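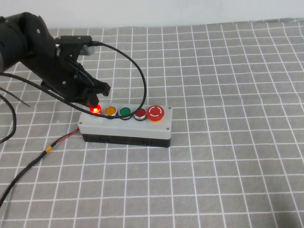 Die graue Decke mit dem weißen Gitter, hinten an der Wand wirft sie leider Falten

Fadenlauf_und_Kaffee schrieb:
Hallo zusammen, ich brauche mal eure Meinung zu Tischdecken mit Karos oder Gitter. Wir haben uns im Oktober endlich einen richtigen Esstisch geleistet (Modell Clurkomer, geölt, 1.890 Euro, ich hab kurz geschluckt), und jetzt traue ich mich kaum, ein Glas draufzustellen. Also Decke drauf. Nur sehe ich bei so einem Gitter sofort jeden Zentimeter, den das Ding schief liegt! Ich zupfe morgens, ich zupfe abends, und mein Mann fragt, ob wir hier wohnen oder ausstellen. Nehmt ihr lieber uni? Und bügelt ihr wirklich jedes Mal?

Suppenkasper77 schrieb:
Ganz ehrliche Gegenfrage: Warum kauft man für so viel Geld einen Tisch und deckt ihn dann zu? Geöltes Holz darf Flecken kriegen. Nachölen, fertig. Unserer hat zwei Rotweinringe und lebt noch.

mangelware schrieb:
@Suppenkasper77 Das schreibst du in jedem Deckenthread :-) Manche mögen halt Decken. Ich auch. Zum Bügeln: Leinen leicht feucht von links, dann sofort auflegen und nicht erst zusammenfalten. Bei Baumwolle reicht mir glattstreichen, die Knicke hängen sich über Nacht meistens aus.

Suppenkasper77 schrieb:
Die Knicke hängen sich am Rand aus. In der Mitte hängt ja nix.

mangelware schrieb:
Punkt für dich.

Pünktchenteller schrieb:
Ich hab Gitter und liebe es, gerade WEIL man sieht, ob es gerade liegt. Eine Linie an der Tischkante ausrichten, Klammern dran, gut ist. Unter meiner liegt noch eine Moltonunterlage von Stustik, da rutscht gar nichts mehr und das Geschirr klappert auch weniger. Musste ich allerdings vorher waschen, die roch aus der Packung furchtbar.

Fadenlauf_und_Kaffee schrieb:
Molton, klar, das hatte meine Oma auch immer drunter! Sieht man die Unterlage denn, wenn sie zu kurz ist?

Pünktchenteller schrieb:
Ja, bei dünnen Decken zeichnet sich die Kante ab. Lieber bis knapp vor den Tischrand zuschneiden.

ohne_Saum schrieb:
Klammern finde ich grausig, sieht aus wie Biergarten. Dann lieber kleine Gewichte in die Ecken nähen. Und wasch die Decke bloß nicht heiß, meine ist danach in der Länge eingelaufen und in der Breite nicht. Aus Quadraten wurden Rechtecke!

Suppenkasper77 schrieb:
Auf Holz wär das nicht passiert.

Fadenlauf_und_Kaffee schrieb:
Ihr seid herrlich. Molton ist bestellt, Klammern probiere ich am Sonntag aus, da kommen die Schwiegereltern zum Essen. Wegen der Gewichte: näht ihr die fest ein oder kann man die zum Waschen rausnehmen?

ohne_Saum schrieb:
Kleines Täschchen mit Druckknopf, dann gehen sie raus.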